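Outdoor Gear > Footwear > Rain Boots > Verwood Lowland Boot

Verwood Lowland Rain Boot: Review After 700 Miles

5 January 2018

I walk to work and back on most days, and I walk the dog before and after that. The route has a long paved path in it, a field, and a short piece of road with no sidewalk. For years I wore cheap rubber boots until they split and then bought the same ones again. Last year I paid more and got the Verwood Lowland. I have now put 700 miles on them, going by the log I keep, so I think I can say something useful.

I bought these at full price from a farm supply store in Trorham. Verwood did not send them and does not know I am writing this.

What you get

The Lowland is a pull-on rubber boot that comes up to just under the knee. It has a thin fabric lining, a removable foam insole, and a strap with a buckle at the top of the calf. The sole is a separate piece, harder than the upper, with deep lugs at the heel and shallower ones toward the toe. Mine are dark green. They also come in black and in a brown I have only seen online.

In the box there was a spare pair of insoles and a card about cleaning. The card says to rinse the boots in plain water and dry them away from a heater. I have mostly done that.

Fit

I wear a 10 in most shoes and I got a 10 in these. With a thick sock they fit well. With a thin sock my heel lifts a little on hills. If you are between sizes I would go down. The toe box is wide and I never had any rubbing there.

The calf is on the narrow side. I can tuck regular jeans in, but lined work pants bunch up at the top and the strap has to be on its last hole. My neighbor tried them on and could not get his calf in at all. There is a wide version listed in the catalog. The store did not stock it and I have not tried it.

Getting them off is the one part of the fit I don't like. There is a small ridge at the back of the heel meant for pushing against with the other foot, and it is too small to catch. I use a boot jack. With damp socks I need the jack and a hand on the wall.

Breaking in

The first week was stiff. The rubber folds across the top of the foot when you walk, and until it has a crease of its own it presses. I had a sore spot on the left foot for 4 days. After that it stopped and has not come back. I would not take these on a long walk straight out of the box.

Keeping water out

No leaks so far. I stood in the creek behind the field with the water a couple of inches below the strap and stayed there long enough to get bored. Dry socks. I repeated this in July, when the boots had been worn for some months and the creases were well set, and got the same result.

Your feet will get damp from the inside, though. Rubber does not breathe and the lining is too thin to soak up much. On a mild day I can feel it after half an hour. In cold weather it is not a problem. Taking the insoles out at night helps, and swapping between the two pairs helps more.

The lining dries slowly. If it does get wet, stuff the boots with newspaper and change the paper once. Mine took a night and most of the next day.

Grip

This is where the Lowland earns most of its price. On mud and wet grass the heel lugs bite well, and going downhill I feel steadier in these than in my hiking shoes. The mud does pack in near the toe where the lugs are close together. A kick against a post clears most of it.

Pavement is a more mixed story. On wet asphalt the sole is fine at a normal walking pace. On smooth surfaces, such as painted lines, metal covers and the tile inside my office building, it slips. I have not fallen, but I shorten my steps. Wet leaves are the same. On an uneven paved path with greenery growing over both sides, I keep to the middle and slow down, and would do so in any boot.

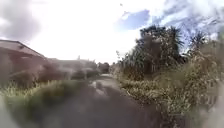

Cold weather

I wore them down to 12 degrees with wool socks. Standing still at that temperature my toes were cold in a quarter of an hour. Walking, they were all right. The rubber gets stiffer in the cold but has not cracked. These are not winter boots and are not sold as such. If you need warmth, look at something with a thick lining.

I would also keep them off ice. The sole has no more hold on it than a dress shoe.

Wear so far

The heel lugs on the outside edge are down by about a third, on both feet. I walk that way and wear out all my shoes there. The rest of the sole looks good. The creases across the foot have gone a little pale, but I can't find a crack in them, even when I bend the rubber by hand and hold it under a lamp.

The buckle on the right boot has rusted. It still works. The first insoles went flat at the heel early and I changed to the spares. I later bought a pair from Paquette, which are thicker and make the boot half a size smaller inside. With those in, the heel lift is gone, and I would suggest them to anyone who has the same trouble.

Compared with the Kullska

The pair I had before these was the Kullska Field, which costs a little under half as much. It is lighter and easier to pull off, and the calf is wider. It is also softer in the sole, so you feel stones through it. Mine split at the ankle in the second winter. For yard work and washing the car I would buy the Kullska again. For walking any distance I would not.

Good points

- Fully waterproof after a lot of use
- Very good grip on mud and grass
- Wide toe box
- Spare insoles in the box

Bad points

- Narrow calf
- Hard to get off without a jack
- Slips on smooth wet floors
- Buckle rusts
- Supplied insoles flatten early

Should you buy them?

If you walk a lot in wet places and have average or thin calves, yes. Plan on buying better insoles at some point. If you only need boots for short trips out the back door, the extra money doesn't get you much. I expect to get at least another year from mine and will add a note to this page when they fail.

Recent reviews

Kullska Field Boot: Two Winters In
Paquette Thick Insoles
Wool Socks for Wet Walks
Boot Jacks, Wood and Plastic
How I Dry Wet Boots Overnight

Viewed 2,228 times

Contact | Copyright 2018 | Back to top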